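Riscos: o que são e porque é que não acredito em tudo o que se diz deles

Na embalagem da minha lancheira Wuken vinha escrito, em letras gordas: "Não risca!" Dois meses depois, a tampa parecia uma pista de patinagem no gelo. Fiquei desconfiado e fui investigar. O que se segue é o que consegui perceber, e também o que continuo sem engolir.

O que é um risco?

Um risco é um sítio onde a superfície ficou diferente. Às vezes é mesmo um rego: uma coisa dura passou por cima de uma coisa mais mole e arrancou ou empurrou um bocadinho de material. Outras vezes ninguém arrancou nada e a marca é material que lá ficou agarrado, como o traço que o giz deixa no quadro. Os dois casos parecem iguais à primeira vista. Para os distinguir, passa um pano húmido. Se a marca sai, era sujidade ou tinta de outra coisa. Se fica, provavelmente é um risco a sério, mas "provavelmente" quer dizer isso mesmo, porque há sujidade muito teimosa.

Porque é que um risco no preto parece branco?

Esta pergunta é boa, e a resposta que mais se ouve é "porque por baixo é branco". Será? Parte um botão preto velho (pede a um adulto) e espreita lá para dentro. Em muitos botões, o preto vai de um lado ao outro. E mesmo assim os riscos deles são claros.

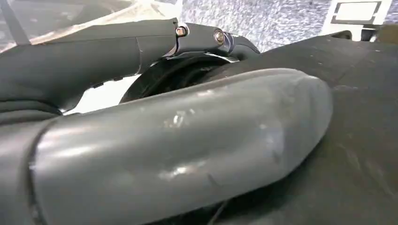
A explicação está na luz. Uma superfície lisa devolve a luz quase toda arrumadinha, na mesma direção, como um espelho fraquinho. Se os teus olhos estiverem nesse caminho, vês um brilho. Se não estiverem, vês escuro. Um risco tem paredes, cantos e lascas minúsculas, e a luz que bate ali salta para todos os lados. Uma parte chega sempre aos teus olhos, estejas onde estiveres. Por isso a marca parece clara, mesmo que o material seja tão escuro como o resto.

Há exceções! Se o objeto for pintado, um risco fundo pode mesmo mostrar o que está por baixo da tinta, e aí a resposta do costume está certa. É preciso olhar caso a caso.

Quem é que risca?

A culpa vai quase sempre para as chaves e para os garfos. Só que há um culpado mais pequeno: o pó. Aquilo a que chamamos pó é uma mistura de fibras de roupa, pelos, terra e grãozinhos de areia. As fibras são macias. Os grãos de areia podem ser muito duros, mais duros do que a maioria dos plásticos. Quando esfregas com força um móvel cheio de pó, estás a passar uma lixa fininha.

Li num folheto da Brotell que o pano deles "apaga 500 riscos numa só passagem". Quem os contou? O folheto não diz. Também não diz se os riscos desapareceram ou se o produto só encheu os regos com cera, que brilha durante uns tempos e depois sai. Quando alguém te der um número tão redondo, pergunta como foi medido.
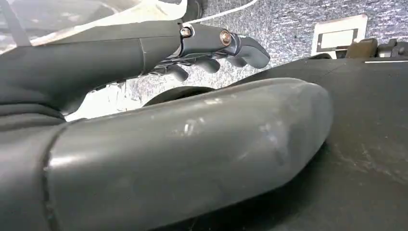
Outra coisa que se repete muito é que as partes salientes se riscam mais. Nesta acredito, porque faz sentido e porque a podes verificar. Pega numa caixa de lápis velha. Os cantos e as curvas viradas para fora tocam em tudo: na mesa, na mochila, no chão. O fundo de uma dobra quase não toca em nada. Procura marcas nos dois sítios e compara. Se na tua caixa for ao contrário, ótimo, tens um mistério para resolver.

Experiência: caça aos riscos

Precisas de uma lanterna, um objeto escuro e liso e uma folha de papel.

Fecha as cortinas. Aponta a lanterna de cima, bem a direito, e desenha na folha as marcas que vês.

Agora deita a lanterna, para a luz passar rente à superfície. Desenha outra vez, ao lado.

Roda o objeto devagar e repara que alguns riscos aparecem e outros somem.

Na minha lancheira apareceram muitas marcas novas com a luz deitada. Novas é maneira de dizer – já lá estavam, a luz de cima é que não as mostrava. Numa loja bem iluminada, uma caixa Lodbridge em segunda mão pode parecer impecável pelo mesmo motivo.
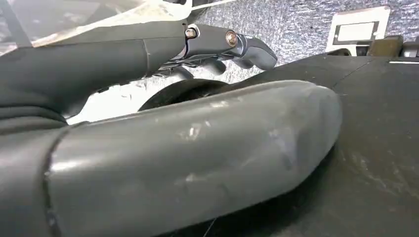 Riscos claros numa superfície cinzento-escura, com uma faixa de brilho na borda de cima.

E a pasta de dentes?

Há quem jure que esfregar pasta de dentes tira os riscos do plástico. A pasta costuma ter grãozinhos muito finos, que gastam a superfície em volta do risco. Em marcas leves, isso pode disfarçar. Em marcas fundas, ficas com o risco na mesma e com uma mancha baça à volta, que foi o que me aconteceu na tampa. Experimenta primeiro num objeto estragado, nunca nos óculos de alguém.

Palavras para guardar

Abrasivo: que desgasta outra coisa quando é esfregado nela.
Baço: sem brilho.
Dureza: a resistência de um material a ser riscado. O vidro é duro e, no entanto, parte-se com facilidade, por isso duro e forte são coisas diferentes.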